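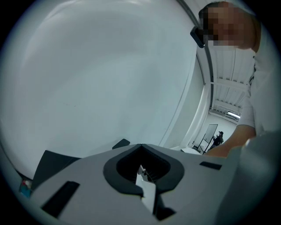
Looking After the House, Evening Course, Avley
Session 2: White and pale surfaces
Notes updated December 20, 2023

Hello again! These are my notes from the session, tidied up a bit, with the bits I forgot to say put back in. If you missed it you should be able to follow most of it from this, though the part about scratches is much easier when you've got something in your hands, so do ask me to go over it again.

We're on pale surfaces this time: lampshades, basins, enamel, painted cupboard fronts, fridge doors, plastic chairs, the lot. I've put them together because people treat them all the same way at home (squirt of whatever's under the sink, scrub, hope) and they really don't want the same thing.

Before you clean anything

Look at it from the side. I know I go on about this, but if you stand square on to a white surface you mostly see white. Get down low, or put a lamp off to one side, and suddenly there's the greasy film, the drip line, the place where everybody's thumb goes. Curved pieces are the worst for hiding it because the light slides off them, so move your head about as you look.

Then feel it, with clean dry fingers. Gritty means dust or limescale. Tacky means cooking grease or old polish. Smooth but yellow is usually age or sunlight, and I'm afraid no amount of rubbing will fetch that out of plastic. One of you asked about bleach for this. Please don't! It can leave the plastic brittle and it often comes up patchy.

Dry first, then damp

Dust comes off dry. If you go in with a wet cloth straight away you make a thin grey paste and push it into every join, and then you're there with a cotton bud for the rest of the afternoon. Soft brush, top to bottom, turning the thing as you go if it's small enough to turn.

After that, a damp cloth. My idea of damp is that you wring it out, think it's done, and wring it again. Warm water with a small drop of washing-up liquid does nearly everything in an ordinary house. I put 2 drops in a 200 ml cup for lampshades and painted wood and I've never wanted it stronger.

For anything curved, follow the curve. Long strokes in one direction, overlapping a little, and keep your other hand behind or underneath to steady it. Little circles leave little circles, and on gloss paint you'll see every one of them when the sun comes in.

Rinse cloth, wipe again, dry with a tea towel that's been washed plenty of times. New tea towels shed fluff like mad.

What goes on what

Enamel and glazed basins: washing-up liquid for everyday. For limescale, half white vinegar and half water, but keep it brief on enamel and rinse well, as some older enamel goes dull with acid. Try a corner first.

Gloss-painted wood: warm water and a drop of soap. No cream cleaners.

Matt-painted walls: brush, then a barely damp sponge, and pat instead of rubbing. You can polish a shiny patch into matt paint and then you've got that for ever.

White plastic: soap and water, then a paste of bicarbonate of soda for stubborn marks, used with a very light hand.

Paper and fabric shades: brush only. Unplug the lamp and let it cool first, please.

Marble and other stone: no vinegar and no lemon, whatever you read.

Several of you had brought in bottles and wanted to know if they were any good. I like the Fotano liquid soap, it's mild and it rinses off without a fuss. The Rirkska cream is gritty between the fingers, so I'd keep it for oven trays. I've not used the Tokgöz spray for long enough to say, sorry, and I'd rather tell you that than guess. And never mix any of them, particularly anything with bleach in it and anything acidic.

Scratches, scuffs and chips

A scuff sits on top of the surface and a scratch goes into it. Run a fingernail across: if it catches, it's a scratch and cleaning won't shift it. Scuffs from shoes and chair backs often come away with an ordinary pencil rubber (a clean white one, the pink ones can smear).

Those melamine sponges work by very fine sanding. Lovely on a scuffed skirting board, a bad idea on anything glossy you're fond of.

For chips in enamel, dry the spot thoroughly and use a proper touch-up enamel in thin coats, leaving each one to harden for as long as the tin says. I did my own bath with one thick blob years ago and it still looks like chewing gum.

To do at home

Choose one pale thing you'd normally just wipe in passing. Have a look at it from the side, feel it, and write down what you think is on it before you start. Then do the dry stage, look again, and only then get the water out. Bring your jottings along, even if it went wrong. Especially if it went wrong!

The course booklet is in the library under shelf number 496 if you've lost yours. Metal and taps are next, so bring an old toothbrush and something tarnished.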